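Home Explore Notifications Lists Log in

We use cookies to keep you signed in and to count visits. Accept all / Manage

Bindu Marar
Thread

1/ Spent July collecting demonstrations in simulation for the pick-up task at Irkatis. Writing down how we did it before I forget. Most of this is about driving the arm by remote control.

2/ The setup is plain. One person, one handheld controller, one screen. You move your hand, the simulated arm follows, and the trigger works the gripper. Every run gets saved as a demonstration.

3/ We record at a low rate and throw out the pauses. New drivers pause a lot. Kumaresan had 34 runs on his first morning and we kept 2.

4/ That isn't a knock on him. You have to judge depth off a flat screen and it takes a while. By the second week his runs were cleaner than mine.

5/ The objects are household stuff, dropped in a pile. I wanted them close together, so the driver has to choose a way in and the gripper can't just come straight down on everything.

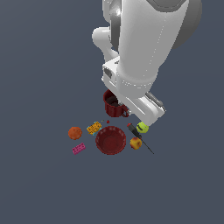

Topic: Robot learning

6/ The mug is the one people argue about. Handle or rim? Rekha always goes for the handle. I go for the rim. We kept both and labelled them, so the training set has two habits in it.

7/ The screwdriver is harder than it looks. The shaft is thin and the grip has to be square to it. Most of our discarded runs are screwdriver runs.

8/ Round things roll. If you brush the tennis ball on the way past, you chase it, and then you've recorded yourself chasing a ball. We started a separate folder for those – might be useful for recovery training later.

9/ Total kept so far is 161 demonstrations. The target is 2000. Sharada thinks we can stop well short of that if the variety is good. I'd like to see the numbers first.

10/ One change I'd make from the start: have the driver say the target object out loud before moving. We added it halfway through and now have to go back and label the older runs by eye. It's slow work.

11/ Next is the same task by hand-guiding on the real arm, to see which kind of demonstration trains better. Will post when there's something to show.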